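Bimanual home tidy service, Somton "Lounge Reset" tier: worth paying for?

ferrule_k
Posted 21st March

We have the Somton two-arm unit on a trial with the Lounge Reset tier added. The base subscription covers floors and benches. Lounge Reset adds soft furnishings: cushions back in place, throws folded, wipes and towels picked up. The add-on is $70 a month and the minimum term is 9 months. Has anyone run it long enough to say whether the two-handed grasp on cushions is any good? The brochure gives a placement tolerance but doesn't say what it's measured from.

dunmorrow
Replied to ferrule_k

Measured from the seam of the backrest, according to the installer's manual. Section on soft goods, second table. It only applies to square cushions with a firm fill. Anything with feathers is outside spec.

tolerance_stack
Replied to ferrule_k

I've had the tier since January. Log shows 2,131 soft-goods grasps, of which 106 were flagged for retry. Pictures from our place, sofa and armchair both in the same session.
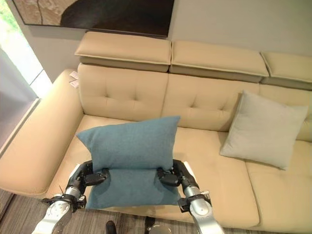
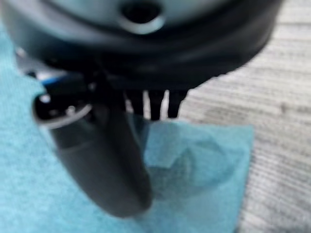
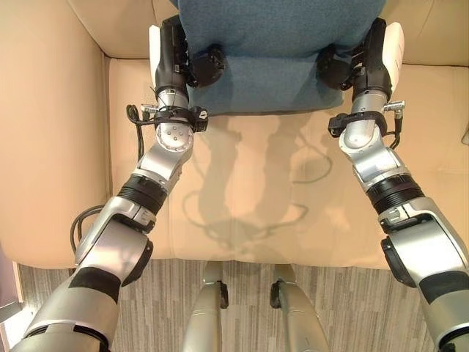
My main interest was grip force on woven covers, as the default profile left marks on our old ones. Somton has two profiles, Standard and Delicate, and the difference is mostly in how early the fingers stop closing. On the sofa the blue cushion is squeezed from both sides hard enough to bend along a horizontal crease, with shallow dents in the fabric next to the fingers. On the armchair the hold is at the two lower corners and the creasing is slight. I prefer the corner hold. The side squeeze is what the planner picks when it wants to turn the cushion in the air, and I can't find a setting to disable it.

Retries are mostly on thin items. Cushions account for very few.

ollum_owner
Replied to tolerance_stack

106 in 2,131 is just under five per cent. That's not a good figure for a paid add-on. My Ollum is single-arm and costs less, and it gets a cushion onto a couch fine. It drags it up by one corner. Looks rough but the cushion ends up where it should.

tolerance_stack
Replied to ollum_owner

A flagged retry isn't a failure. It means the first grasp was abandoned and a second one was planned. Single-arm dragging is hard on piping and zips, and you can't control the rotation. If your covers are cheap, that won't matter to you.

ollum_owner
Replied to tolerance_stack

My covers are not cheap. I've had no zip damage. I'd still call an abandoned grasp a failed grasp.

Apinya Chantharasri
Replied to ferrule_k

I fit these for a living, Somton and Culia mainly. Some notes.

The wrist camera is the weak point for thin goods. It sits so close that the fingers and whatever is under them go soft. The second picture upthread has the blue paper towel and the grey surface beside it both heavily blurred. For cushions the head camera does most of the work and the wrist view matters far less.

Check the cable slack at both wrists before each session. A loop that stands out from the forearm can catch on an armrest. There's one on the left arm in the armchair picture. I would clip it closer.

Culia has a better wrist camera but a shorter reach, so on a deep sofa it has to come in closer to the front edge.

ferrule_k
Replied to Apinya Chantharasri

Useful, thanks. Does the clip come with the unit or is it a separate order?

Apinya Chantharasri
Replied to ferrule_k

Separate. Chala makes one that fits the wrist bracket. Don't use a zip tie, it will mark the sleeve.

dunmorrow
Replied to Apinya Chantharasri

Disagree on the zip tie. The manual permits them below the elbow if the tail is trimmed flush. I've used them on three units with no marking.

Apinya Chantharasri
Replied to dunmorrow

The older manual does. That line was removed in the current revision.

ferrule_k

I'll run the rest of the trial on Delicate and keep the retry log by item type. If thin goods are the bulk of it I'll drop the tier and fold the throws myself.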